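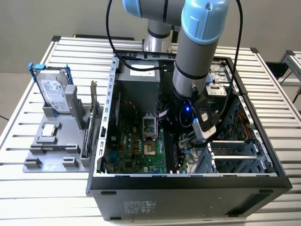 Old desktop computers deserve a second working life before they are sent for scrap, according to Yutong Qiu, and most need only a new part or two to get there. Triltbridge today announced that its desktop repair program will open to residents of Wisley in August.

Under the program, households and schools may hand in complete desktop towers at the Daltska service desk on Long Street. Staff will open each case and check the motherboard, processor socket, memory and power supply. Owners will receive a written report within seven working days.

Triltbridge accepted 2155 desktops at its other six locations last year. Ozan Kurtuluş will oversee the Wisley service. Drives should be backed up before drop-off. Monitors and printers are not accepted.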